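Kobina Ankrah has spent 30 years telling other people what to throw away, and he would like it known that he still has his college phone bills.

"They're in a box," he says. "The box has a label. I don't see the problem."

Ankrah is a records manager, a job he describes at parties as "paper, mostly," after which he is left alone with the dip. He started at Jinico, a shipping insurer, in a basement with 436 drawers and one working light switch. Today he runs a small practice called Kudier out of two rooms above a dry cleaner, where he and his business partner, Huệ Hầu, help family firms get rid of the filing they are afraid of.

Afraid is his word. "People will show you their bank balance before they show you their filing," he says. "I had a man stand in front of a closet door with his arms out. A grown man, with a dental practice."

The usual trouble, according to Hầu, is a folder marked "Misc." She has a theory that any office left alone for 3 years will end up with one good folder, for taxes, and one enormous one for life in general. At Stanix, a maker of garden hose fittings, the Misc. folder had grown to 384 pages. It contained a lease, a recipe for lemon bars and the original partnership agreement, in that order.

"The lemon bars were very good," Hầu says. "We kept that page."
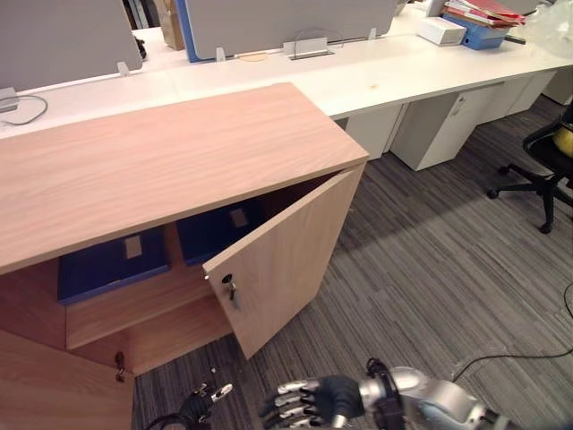 *Two blue binders or storage boxes on the shelf of a light-wood cabinet, the key in the lock.*

On the subject of keys, Ankrah becomes nearly heated. Most of his clients lock things that don't matter and leave payroll on the windowsill. He once waited a whole afternoon for a locksmith to open a cabinet that held takeout menus, several of them from places that had closed.

Did he charge for the afternoon?

"I charged for the afternoon."

Scanning everything is the fix people ask for most, and the one he likes least. A client named Quan Supply scanned its whole back office one May and called him in June, having saved every page under the name "scan." Hầu spent the summer on it. She doesn't talk about that summer, except to say that she got through a lot of podcasts about shipwrecks.

Their own advice is dull, and they know it. Write the date on things. Name the folder what you'd call it out loud. Pick one morning a year and be rude to your paper.

"My wife picked my morning for me," Ankrah says. The phone bills came up. There was a discussion, and the box now lives at the office, on a high shelf behind Hầu's desk.

"I've been told it's temporary," Hầu says. She has put a date on it.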